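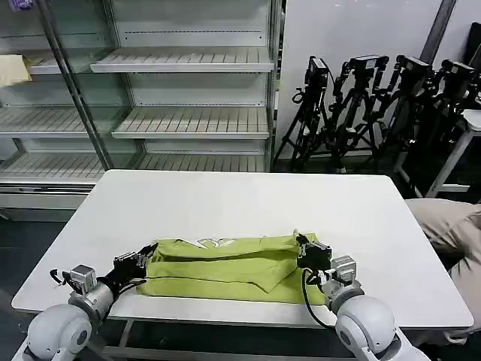

Fresques de Grultetti - fiche du jeu de données

Version 2, mise à jour le jeudi 21 février 2019

Contenu
Le jeu recense les peintures murales visibles depuis la rue dans le quartier de Grultetti, à Lulutov. Il compte 40 fiches, une par mur. Les fresques peintes dans les cours privées n'y figurent pas.

Fichiers
murs.csv : identifiant, rue, côté de la rue, support, état, année si elle est connue
motifs.csv : mots-clés par mur, en français
sources.txt : articles et affiches consultés

Format
UTF-8, séparateur point-virgule. Une case vide signifie « non relevé ». La valeur 0 dans la colonne année est un reste de la version 1 et se lit de la même façon.

Relevé
Les murs ont été vus à pied, en environ 20 sorties. L'état est noté de A (intact) à D (presque effacé). La note D reste affaire de jugement - deux personnes ne la donnent pas toujours au même mur.

Limites connues
L'auteur n'est indiqué que pour 19 murs, ceux qui portent une signature lisible. Les fresques de la rue Slaoui ont été repeintes depuis le relevé et leurs mots-clés sont à revoir.

Utilisation
Les tableaux sont libres de réutilisation avec mention de l'atelier Harico. Les droits sur les œuvres restent aux peintres.

Corrections : ouvrir un ticket avec l'identifiant du mur.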